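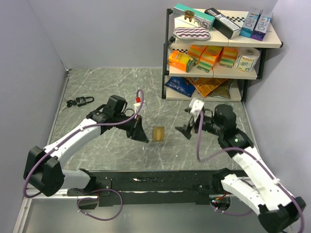
Left gripper at the shackle of the brass padlock, right arm standing off.

Thread: Karkine two-arm bench kit, worth the price?

torquewrench_k
We have the Karkine pair on a 10-day trial, quoted at 2,267 for the arms, grippers and base beam. Walls and work surface are extra. Padlocks are my usual test: small, heavy for their size, awkward to hold by the shackle. The pointed fingers get in close to the shackle. Repeatability is fine for the money. My complaint is the cabling. It is tied along the outside of the upper link and stands up in an arch over the gripper.

bulness_owner
Same layout on the Bulness arms, and I have worn through 2 cables at the wrist. Retie with more slack at the elbow. The arch is there so the wrist can roll.

torquewrench_k
Slack at the elbow is what I have now. It loops around the outside of the housing and I expect it to snag on something.

m_oster
Disagree that cabling is the problem. Pointed fingers are wrong for a padlock body. You get two small contact patches on smooth metal and the part rotates as you lift. Wirnis sells flat pads that should bolt on to these. Check the hole spacing first.

torquewrench_k
Flat pads won't go inside a shackle. I need both, which means a tool change the kit doesn't support.

m_oster
You have two arms. Pads on the right, points on the left. Hold the body with one, work the shackle with the other.

gantry_pete
Has anyone run these above half speed? Mine (older Karkine, single arm) overshoots by some 3 mm at the wrist with the heavy motor housing. Support told me to lower the gains, then it sagged.

torquewrench_k
Not yet. Half speed only, payload under the limit. I'll try it before the trial ends and post the logs.

bulness_owner
Also ask for the spare parts list before you pay. Grigaitė resells the kit and their list had no wrist connectors on it in March.

torquewrench_k
Asked this morning. They sent the brochure again.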